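3.2 Pad preparation and closure protocol

Interrupted closures were made on synthetic skin pads of the kind used for bench training. Incisions were cut with a scalpel before each session, and the edges were colored red so that the wound line stayed readable under the work light. All stitches were placed with black suture. Pads came from one supplier (Kokley) and were used until the surface began to tear at the needle entry points. A total of 56 closures were attempted over 29 pads.
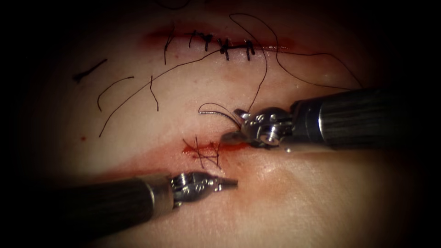
Spacing between stitches was left to the operator. The protocol asked only that the central part of a wound be closed before its ends, so a partly closed wound was scored over its closed segment alone. Tail length was recorded separately from knot form. Long tails were not counted as errors at this stage, although they tend to cross neighboring wounds and complicate the placement of the next stitch. Cut pieces of thread were left on the pad until the end of the session.

Figure 6. Wristed grasper with its jaws open near a short incision that has not yet been closed with knots. A longer incision, stained red along most of its length, runs diagonally to the left.

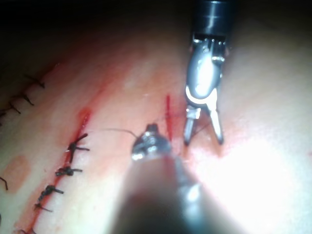
Junpei Miyazaki

Short incisions proved harder to score than long ones. With room for only a few stitches, a single misplaced knot changed the mean spacing considerably, and the two raters disagreed more often. We therefore report short and long wounds separately in Section 4. Raters followed the eight-item Sterside checklist, which covers edge contact, bite symmetry, knot form and tail length. Edge contact was judged by eye at the closed segment and was not measured under tension. Pads were stored flat between sessions, and any pad that had curled at the edges was excluded from scoring.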